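In praise of the empty box

I have become a bore about empty boxes. It started in July, when I moved out of a flat I'd been in for years and found I owned 91 carrier bags of things I couldn't name. Bags inside bags, some of them! I'd bought every organiser going, and all they'd done was help me keep more rubbish.

My view now is that a cupboard should be about a third air. People hate this. My sister says I'm paying rent on nothing, and fair enough, she's got a point, but I pay rent on the ceiling as well and I never touch that.

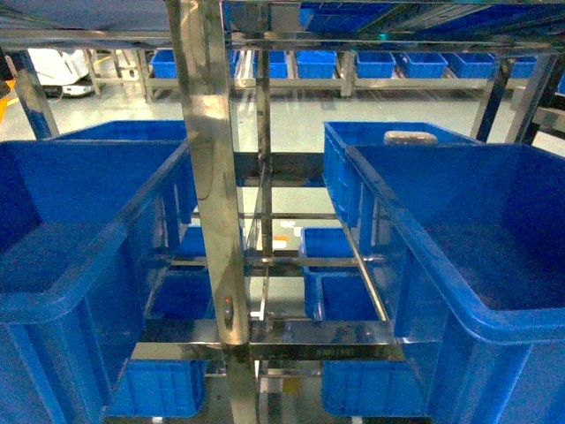 Shops will never tell you to leave a shelf bare, of course. I went round Plamier for three hours looking for one plain box with no lid, no label holder and no clever divider, and the chap at the till asked what it was going to hold. Nothing yet, I said. He looked quite worried for me.

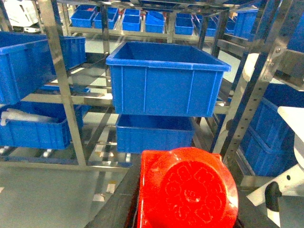

The trouble with full

When every box is full, the next thing through the door goes on the floor. Then it's on the floor for good. I've watched it happen in my own hall with a tent, a bread maker and a bag of somebody else's curtains (still there, if they're yours).
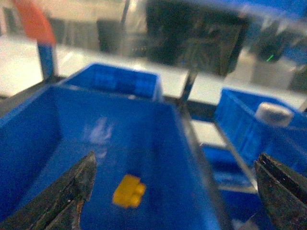

And the small stuff is worse than the big stuff. You can't lose a bread maker. But give a spare key or a fuse a crowded drawer and it's gone till the next move, whereas in a box on its own you'd spot it from the doorway.

I know the other side. Families of five can't leave a third of anything empty, and a big unit from Castia cost me 600 quid, so telling people to buy more room is a bit rich. I'm only asking for one box. Pick one, empty it, and guard it like a parking space.
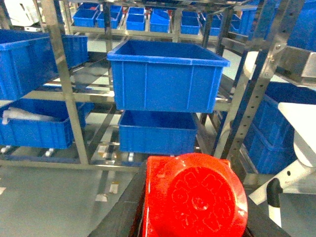
Blue bins on a steel rack. I'd have the lot.

Mine's under the stairs. My sister has already asked if she can put her boots in it.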